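Hivex two-finger gripper kit, on a home-built arm
Four stars out of five

I've put off writing this one for a while because I kept wanting to give the kit just one more evening before I made up my mind, and then one more after that, and you know how that goes. It has had 40 evenings now (I keep a shop notebook, so I can say so with a straight face), and I think I've earned an opinion.

A little background first. I built my arm over a long winter from the Wuleck open plans, with a few changes of my own in the shoulder, and it lives at the shared workshop a short drive from my house, where I rent a bench. My original gripper was a pair of printed jaws I was very proud of and which could pick up a block of wood beautifully. Anything soft, though! A sock would fold up between them and slide right out the bottom. My whole reason for building the thing was laundry, so a gripper that only liked blocks was never going to make me happy for long.

The Hivex kit comes as a flat box of parts: two fingers, the drive unit, a mounting plate, a small wrist camera and bracket, and a bag of screws sorted by length, for which I'd like to shake somebody's hand. The instructions are good up to the cable routing and then they get vague. I ended up taking the whole wrist apart a second time when I found the camera cable pinched behind the plate. If you're building one, run that cable first and leave yourself more slack than looks sensible.

My Wuleck wrist doesn't match the Hivex bolt pattern, so I also needed an adapter ring. I bought mine from Ollmont, and it fit the first time with no filing. I did have to swap two of the screws for shorter ones out of my own drawer, so keep that in mind if you're ordering everything together and hoping to build it the same night (I was, and I didn't).

Now, the fingers. The gripping faces are ribbed, and that has made more difference to me than anything else in the box. With cloth you're really asking the finger to take hold of a small fold and keep it while the rest of the thing hangs there and swings around, and my old smooth jaws just couldn't. With these I start every session the same way, one towel and one basket, slow speed, and I let it pick and lift and put down until I've finished my coffee. Terry towels are a joy. T-shirts are fair. Anything slippery, like a lining or a swim shirt, still gets away from me more than I'd like, and I suspect that's partly my own settings.

The wrist camera deserves its own paragraph because I nearly ordered the kit without it, and I'm so glad I didn't. It gives you the view right from the fingers, so you can look into the basket before you go in, and then you can check up close what you've got hold of once the arm swings up.

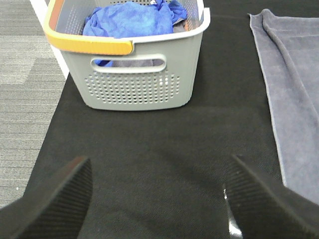
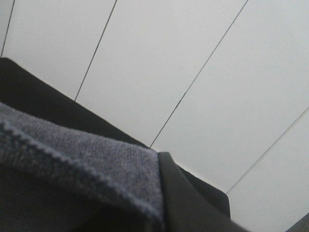

Two wrist camera views: the basket and a folded gray towel in the first, blue-gray cloth at the gripper in the second.

Picture quality is plain, I'd say. Things that are very close can go a bit soft, and dark cloth in a dark corner of a basket takes some squinting, but for lining up a grab it does what I need. I put a black fabric cover on my tabletop early on and would suggest the same to anybody working with laundry.

Force control is where I take my star off. The setting goes from 0 to 50 in the software, and the bottom part of that range feels like it's all one value, then there's a jump, and then it's perfectly smooth the rest of the way. I do most of my work just past the jump. I wrote to Hivex and got a kind and prompt answer saying they'd look into it in the next update, and I'll come back and change this review if they do.

I should mention the Bangash gripper too, since I borrowed one from another bench for a couple of weeks in May. It's a stronger hand and it's quieter, and if you're lifting tools or bins I'd send you that way without a second thought. For cloth I found the fingers too thick to slip under a fold, and there was no camera mount at all, so I'd have been back to printing brackets again.

As for wear, my counter says 1775 grips, and the ribs still look crisp to me. Lint does collect in the grooves. An old toothbrush takes care of it, and I do that whenever I sweep up the bench.

Would I buy it again? Yes, and I'd order the adapter ring and the shorter screws on the same day. Next I want to try fitted sheets, and I'll add a note here when I've had a proper go at them.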